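5.3 Dropped grasps in the folding task

The Claltetti cell ran 2,688 folding attempts with the Somen controller. In 267 of them the run ended with one gripper closed on nothing while the software reported a hold. We call this a false hold. It was the most common fault by a wide margin, and the only one that led to an emergency stop.
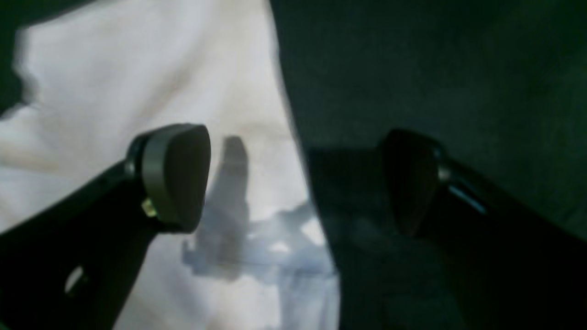 Why did the controller report a hold when there was no cloth in the gripper? It read motor current alone, and stiff linkages raised the current enough to pass the threshold.

Vignesh Shenoy went through the logs by hand and sorted the false holds by where the grasp was planned. Most were planned at a garment edge, where a small error in depth leaves the fingers closing above the fabric.

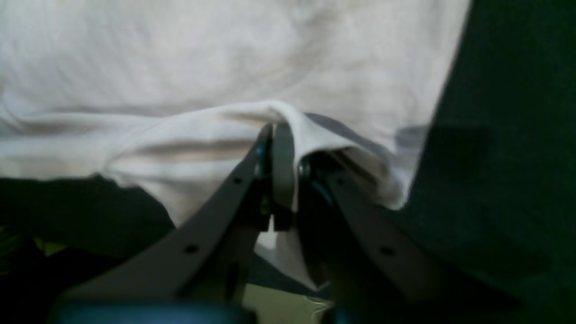 Grasps planned on a ridge or fold failed far less often. There is more material to close on, and a depth error matters less. A pinch that raises the cloth into a peak between the fingertips can also be checked from the wrist view, so we added that check to the Alva planner – the arm may not start a lift until a raised fold is found at the tips. The check takes 200 ms. 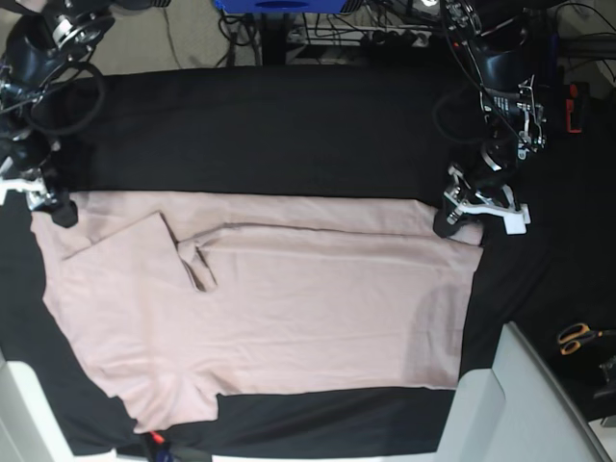
Figure 7. Two-arm folding cell with T-shirt.

The emergency stop came from a false hold on one side only. The arm that did have the cloth pulled it across the table, and the other arm went on with its half of the motion until it reached a joint limit. With the grippers at the two top corners of a shirt laid sideways, each arm depends on the other to keep the top edge straight. Both arms now wait for 2 confirmed holds before either one moves. We repeated the fault in the Faker simulator and the stop did not recur.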